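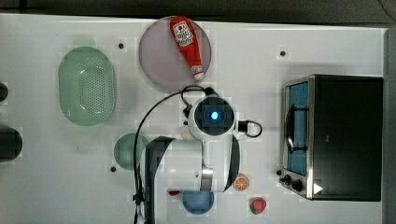 Thoa Lục

Drosham holds its open day once a year, and this was the first time I had managed to get a place on the afternoon tour. My interest was narrow. I buy play kitchen sets for three preschools in Prestham, and I wanted to see how the pieces hold up outside a catalog. The date was 7th August, doors at one, with groups leaving from the front desk whenever enough people had gathered.

Xuân Ngô led our group. The first stop was the sample store, a long room with shelving on both sides and sets filed by age range. Each box has a card listing wall thickness, resin type and the wash cycle the supplier claims. Xuân let us open anything on the lower two shelves. I went through the Skasalico range first, as we already own 19 boxes of it. The cups have a thicker rim than last year's. The lids still do not seat properly.

The second stop was the tabletop room, where tableware, play food and a small countertop oven share one white surface. Red, pale green and teal read clearly against it, even from the doorway. The translucent plate is harder to judge. It is a mauve-gray, and the tint is weak enough that I would expect it to disappear on a patterned tablecloth. For a sorting activity I would choose an opaque plate.

The oval colander was the piece I had come for. The perforations are small and cover the base. Small holes are good for sand play and poor for paint water, which dries in them. Định Phí, who looks after the returns log, told me that colanders come back mainly for cracks at the rim. He puts the figure at 921 items returned across all tableware since March, with colanders the largest group. He did not have the split by color.

The ketchup bottle is red with a white cap and a white label carrying red lettering. Laid diagonally across the plate, it has its cap hanging just past the rim, and I doubt it will fit the shallow trays we use now. Labels are a weak point on any bottle that gets washed. I asked whether molded lettering was available and was told it was not, at least in orders under 500.

Of the food, I noted the orange half and the strawberry. The orange has its segments marked on the cut face, useful for talking about halves and wholes. The strawberry has a green leafy top. Leaves on play fruit get chewed, and I would want a pull test result before ordering.

The last stop was the wash area. Bạch racks, 400 cycles, inspection under a lamp at the end. We were shown two bowls from the finished batch, both dulled on the inside and neither warped.

Practical notes: parking is behind the building and fills early. The price list is given out on request only. Ask for the one with replacement parts, as the short version leaves out lids and caps.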